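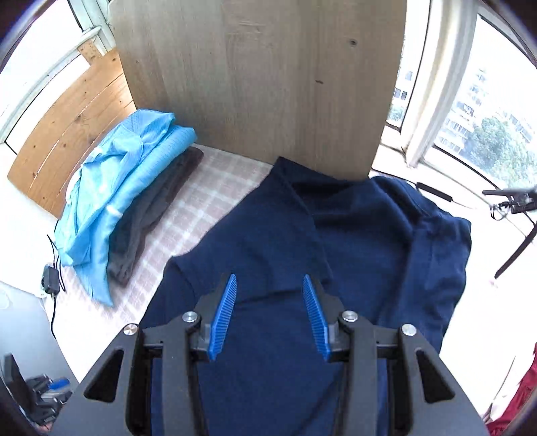
Navy blue fabric. Picture: Mesance

Mesance to open garment repair and resale service in Grestow

July | Mesance press office
Reading time: 2 minutes

GRESTOW – Mesance, the clothing repair company, will open a garment repair and resale service in Grestow in July. The service will accept everyday clothing from households, assess each item for wear, and either return it repaired to the customer or, where the customer no longer wants it, prepare it for resale.

Work will be carried out at the company's unit on the Jaramillo estate. The unit contains a receiving area, a cutting and sewing room, a pressing line and a dry store. Clothing will be received at six drop-off points across the town and moved to the unit at the end of each working day.

Items are graded on arrival. Grade A covers faults that can be closed by hand or with a single machine seam, such as a dropped hem, a missing button or an open side seam. Grade B covers faults that need new material, including zips, worn cuffs, pocket bags and elastic. Clothing with damage to the main body of the cloth is held until the customer has agreed a price. No work is started on a held item before agreement.

Grade A repairs start at 99p. Grade B repairs are priced by the part fitted and the time taken, and a full price list will be displayed at each drop-off point. Payment is taken on collection.

All clothing must be clean and dry when handed in. Pockets should be emptied and removable belts, hoods and linings left attached where possible, as parts sent separately are harder to match. The service does not accept leather, fur, swimwear, footwear or clothing treated with wax. Items with a heat-sealed waterproof seam may be accepted for button and zip work only.

Each item is given a woven tag with a printed number. The tag is fixed to the care label, or to an inside seam if the care label has been removed, and stays on the item until it is collected. Customers may follow progress by entering the number on the Mesance website.
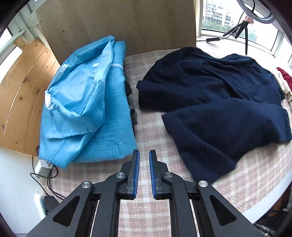 Page 2

Thread and trimmings will be supplied by Finine under a supply agreement signed earlier this year. The agreement covers polyester and cotton sewing thread, flat and corded elastic, fusible tape and a range of standard buttons. Finine will hold stock for the service at its own warehouse and deliver to the Jaramillo unit every Friday. Thread is matched to the cloth by eye under a daylight lamp. Where no exact match is held, the closest darker shade is used unless the customer asks for a contrast.

Thin cloth will be handled separately from denim, canvas and heavy knitwear. Machines set aside for lightweight work are fitted with finer needles and run at a lower stitch speed to limit puckering. Elastic in sleeves and waistbands is measured relaxed and again at full stretch, and is replaced if it fails to return to its relaxed length.

Clothing given up for resale is checked for fastenings, seam strength, shape and colour loss. Accepted items are pressed, sized by measurement and offered for sale at the unit. Sizes printed on the original label are shown for reference only. Clothing that does not pass is cut down for patches and pocket bags, and the remainder is baled by fibre type for recycling.

Opening hours and the addresses of the drop-off points will be published on the Mesance website before the service opens. Trade customers, including schools and uniform hirers, should contact the Jaramillo unit to arrange collection in bulk.

Notes to editors

Mesance repairs and resells clothing for households and trade customers. Finine supplies thread, elastic and fastenings to the sewing trade. Prices given in this release include VAT and apply to the Grestow service only.

This site uses cookies to remember your settings and measure visits. Accept all | Manage cookies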